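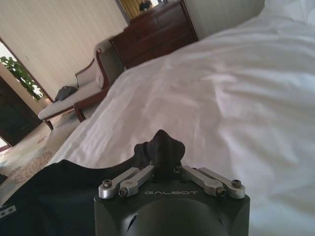 Keeping black clothes black (and white bedding white)

I own far too much black. Shirts, jumpers, a dressing gown, the lot. I also insist on white sheets, so laundry day in our house is a bit of a battle, and over the years I've picked up a few habits that help. Some came from my mum, some from the lady who ran the dry cleaner's in Nultham, and a couple I learned by ruining things.

Wash dark things inside out. I know you've heard it before, but do it anyway! The outside of the cloth rubs against everything else in the drum, and that's what gives you those greyish patches on the shoulders and down the side seams. Do up any buttons and zips while you're at it.

Go easy on the detergent. I used to pour in a great glug of it and then wonder why my tops came out with chalky streaks. These days I use liquid for darks, a bit less than the cap says, and powder for the whites. Cool wash for the darks, 30 is plenty, and a short spin.

New black things get washed on their own the first 2 times. If you're not sure whether something will run, damp a corner of an old white hanky and press it on an inside seam. Any colour on the hanky and it stays out of the mixed load.

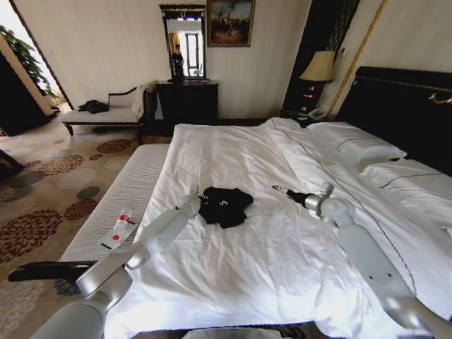

Black on white: every speck of fluff shows up on one or the other.

Now, fluff. Towels are the worst culprits, so mine never go in with anything dark. For what's left, a slightly damp rubber glove beats any sticky roller I've bought (and I've bought plenty, including a very silly one from the market at Hustard that fell to bits by the Wednesday). Put the glove on, stroke in one direction, and the fluff rolls up into a little sausage you can pick off. It's good on duvet covers too, and brilliant on the sofa if you have a cat.

If a black cotton top has gone a bit rusty-looking, try a soak before you give up on it. I fill the sink with cool water, add about 4 tablespoons of white vinegar, leave the top in for half an hour and rinse it well. It won't bring back dye that's gone, but it does shift the dull film that detergent leaves behind. Never mix vinegar with bleach, please. 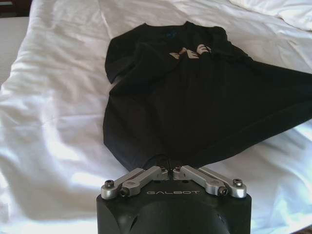
A black T-shirt on a white sheet.

Words by Nithin Venkataraman, Home and Laundry Writer

Drying matters as much as washing. Darks go on the line inside out and in the shade, or on the airer in the back bedroom with the window open a crack. Sheets get all the sun they can have. I hang T-shirts from the hem, so the peg marks end up where I tuck them in.

For folding I use the bed, with the duvet pulled up as flat as I can be bothered to get it. Shirt face down, sleeves in, sides to the middle, then up from the hem in thirds. Smooth it with your palms as you go and you can skip the iron for most cotton tops.

Whites next time, including what to do about yellow pillowcases and whether soda crystals are worth the cupboard space.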